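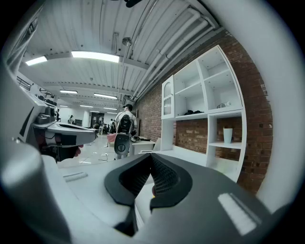 Notes for the library talk: keeping a sourdough starter alive when you don't bake every day

(Start when the door closes, 7:30ish. Water on the lectern. Speak slower than feels normal!)

Hi everybody, thanks for coming out in November when you could be home under a blanket. I'm going to talk for half an hour and then we'll do questions, and if you brought a jar with you, please loosen the lid now. I mean it. I've cleaned starter off a car ceiling.

So, my credentials. I have none. I've kept the same starter going for nine years, through two moves and one very bad summer, and I bake maybe twice a month. Most books are written for people who bake every morning, and I kept reading them and feeling guilty, and finally I quit feeling guilty and started writing down what I was doing in my own kitchen.

(Hold up the notebook. Let them see how gross it is.)

My starter came from Bogumił Kalinowski, who ran the Sorstead bakery when I lived over on that side of town. I asked him how to take care of it and he said, "Feed it when it's hungry," and went back to his ovens. It took me a year to figure out what hungry looked like. It sinks in the middle, it gets thin, and it smells like nail polish remover. If yours smells like that, you haven't killed it, you've just ignored it a while.

OK, the fridge. Yes, you can keep it in the fridge. I get asked this more than anything else. Mine goes in right after a feeding, about 87 grams of it, in a jar that used to hold pickles (wash it twice, trust me). It sits there two weeks, sometimes three. There'll be dark liquid on top. Pour it off or stir it in, your call. I stir it in when I'm lazy and the bread comes out a little more sour and my husband likes it that way.

What you throw out: anything pink, anything orange, anything fuzzy. Don't scoop around it. Start over, or call the friend you gave some to.

(Ask here: who's had one go pink? Wait for hands. Don't rush this.)

Waking it up. Take it out the evening before the day before you bake. I know, that sentence is a mess. If you bake at noon on day three, it comes out of the fridge at night on day one. Feed it, leave it on the counter, feed it again in the morning, feed it again that night. By day three it should double in a few hours. If it doesn't, your kitchen's cold, and you can put it in the oven with only the light on. Put a sticky note on the oven door! I preheated mine once. We had a memorial.

Flour. I use the Oden whole rye for feeding and plain bread flour for the dough. You don't need the rye, but mine perks up so much on it that I've stopped arguing.

Now the basic loaf, it's on the handout too. 500 grams of bread flour, 350 of water, 100 of starter, 10 of salt. If you want two loaves, start from 1000 of flour and double the rest. Rima Chidiac, who some of you know from the seed swap, does hers with a fistful of toasted sunflower seeds and it's better than mine, so go talk to her at the break. She's in the green sweater, or she said she would be.

(If short on time, skip the next bit.)

Backup plan. Smear some starter thin on parchment, let it dry a couple of days till it flakes, and put it in an envelope. Write on the envelope what it is. I found one in my desk labeled only "1181" and I still don't know what I meant by that. I added water and flour to it anyway and had bubbles on day four, so there's your proof that it keeps.

Names. People name their starters. Mine's called Fluria, after a bathtub cleaner my grandmother made up, long story, ask me later. You don't have to name yours.

Discard. Pancakes, crackers, that's it, that's my list. The crackers are discard, a little butter, salt, rolled out as thin as you can stand, 350 degrees till the edges go brown. There's a plate going around now. (START THE PLATE. I forgot it last time.)

Questions. Repeat each one into the mic. If somebody asks about gluten, say I'm not a doctor. Samples are in the paper cups by the coat rack, one per household, feed it tonight when you get home.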